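Visit Report: Simulation and Planning Group, Ziswood 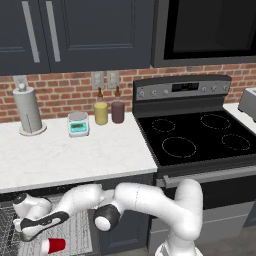
LONGO, April - A delegation of eight members of the Zikow automation program visited the Ziswood simulation and planning group this month. The visit was hosted by Serena Martinelli, head of motion planning, and concerned the software used to prepare household tasks before any trial on hardware.

The morning session was devoted to a simulated kitchen in which a white arm works from in front of the stove, with its gripper over a pulled-out dishwasher rack. A red cup lies on its side in the rack. Mirko Caruso explained that the planner must bring the wrist down at an angle while keeping the elbow clear of the oven handle and the counter edge. The group maintains 186 variations of the task, differing in cup pose, lighting and the placement of items on the counter.

Rianne Maes then presented Bivum, the group's in-house tool for replaying planned paths against perception output. Delegates asked how glass bottles and the glossy cooktop are treated. Ms. Maes replied that reflective surfaces remain a weak point of the depth model - a revised version is being tested on 151 stored runs.

After lunch, Pieter De Haan reviewed the controller interface and its logging format. Thomas Fabbri will circulate the slides to the delegation. A return visit to Zikow is under discussion.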